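How to Ask for a Review of Your Worker Status

If you pick up jobs through an app and the company pays you as an independent contractor, you can ask your state labor agency to look at whether you should be treated as an employee. You don't need a lawyer to file. The steps below use an errand and laundry pickup app called Usow, but they work much the same for delivery and cleaning apps.

1. Save your agreement

Open the app, go to the legal or account section, and download the contract you accepted. If it has been updated, save each version you can find. Usow keeps old ones under "Past terms." Take screenshots if there is no download button.

2. Write down how the work is controlled

States use different tests, but most ask who decides how the job gets done. Note who sets the price, whether you can turn down jobs without a penalty, and whether you can work for a competitor such as Avum. Include any rules on clothing, routes or deadlines.
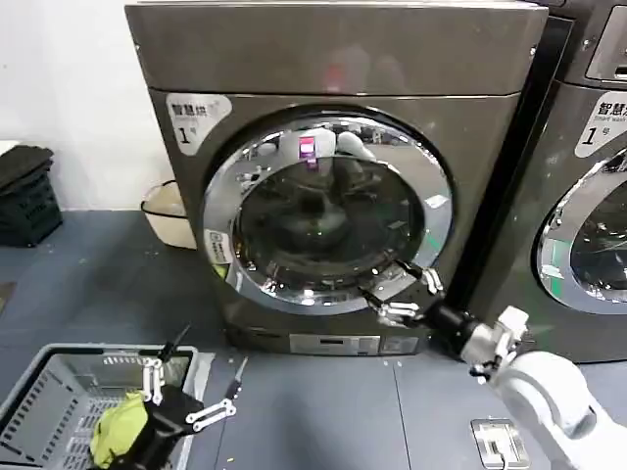 Keep each note short and attach proof where you have it. A message warning you about your acceptance rate is worth more than a paragraph saying you felt pressured.

3. Gather your pay records

Export your weekly statements and your bank deposits for the same period. Make a separate list of what you spent on gas, phone service and supplies. If you spent $1000 on supplies and were never paid back, the agency will want the receipts.

4. Fill out the form

Look for "misclassification" or "wage claim" on the agency's website. The form is usually 4 pages. Use the company's legal name, which may differ from the app's name. Usow contracts are signed by Barasa Services, so that is the name that goes in the employer box.

5. Send it and keep copies

File online if you can and save the confirmation number. If you mail it, make two copies first. Many forms limit attachments to 20 pages, so put your strongest records on top and list the rest on a cover sheet.

While you wait, keep logging your hours and answer any letter from the agency by the date printed on it.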